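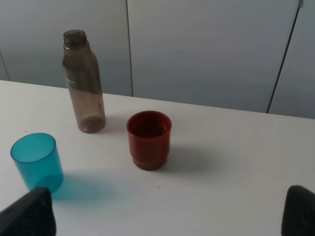 Toris pouring station: our review from the sample kitchen

We have used the Toris station for most of a year now, so I think it is fair to write down what we like and what we do not like. I am responsible for the work plan in a small tasting and sample kitchen. We prepare drinks for tasting panels, and a big part of our day is to move small amounts of liquid from one cup to another. It is dull work and it is hard on the wrist.

The station came from Slanina as a package: arm, gripper, control box and the Toris software. The table was included. We looked also at a Huder machine, which is faster, but it wants its own cups with a special rim. We have many kinds of cups and bottles and we did not want to buy everything again.

Setting it up

Installation took 2 days. On the first day the technician from Slanina fixed everything and made the safety check, on the second he trained the people. The written manual is long and the chapters are in a strange order. Calibration is explained after the first pour, for example. I advise to print the chapter on teaching new movements and leave the rest in the drawer.

Teaching a movement is the best part of this product. You guide the arm by hand, you press the button at each point, and you give the movement a name. Our people learned it in one afternoon, including two colleagues who had said in advance that they would never touch it. A new cup takes 20 minutes if it is a simple shape. Soft cups take longer, because you must find a grip force that holds the cup and does not bend it.

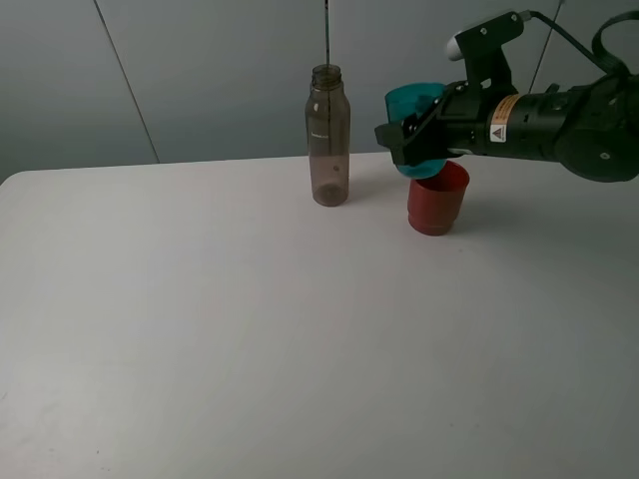
Sample Preparation Team, Kammont
The pour from cup to cup is the movement we use most. The gripper takes the cup from the side and tilts it over the receiving one, very low, so there is not much height for the liquid to fall. I like this. A tired person pours from higher up, I do it myself. With water, tea and thin juice the result is clean. With syrup you need to program a waiting time at the end, or the last drops go on the table.

Clear plastic was a weak point for us. The camera finds an opaque cup without trouble, but with see-through cups and tinted bottles it sometimes asked for help, mostly in the morning when the light comes in low. We now keep the ceiling lights at the same level all day and it asks less. The software update in July helped too, although it also moved the menus and for a week everybody was looking for the pause button on the screen.

What changed for the people

Before the station, each person did pouring for half of the shift. Now one person looks after the station and the others do labels, recipes and the panel itself. No one lost a position, and I want to say this clearly, for it was the first question that everybody asked me. But the work is different. Alistair Crichton, who has been in this kitchen longer than I have, told me that he misses the pouring a little - it was the hour when he could talk with the person beside him. I had not thought of that when I made the plan. We changed the rotation so that there are again two people in the room in the morning.

The other change is that small problems stop the work more than before. When a person puts a cup in the wrong place, the colleague simply moves it. The station stops and waits, and if you are at the other end of the corridor it waits a long time. The alarm sound is too soft. We asked Slanina for a louder one and they promised to look at it.

Wrist complaints are fewer, this I hear from the team and I believe them. On a busy day we prepare over 50 samples and before that meant somebody with a bandage by the evening.

Cleaning and noise

The table wipes down easily. The gripper fingers are less pleasant, there are corners where sugar stays, and you need a small brush. The arm is quiet enough to speak beside it at a normal voice.

Would I buy it again

Yes, for a kitchen like ours with many different cups and not very high numbers. If you pour one product into one cup all day, the Huder will probably serve you better. Ask for the training day to be split in two halves with a week between them - our best questions came after the technician had left.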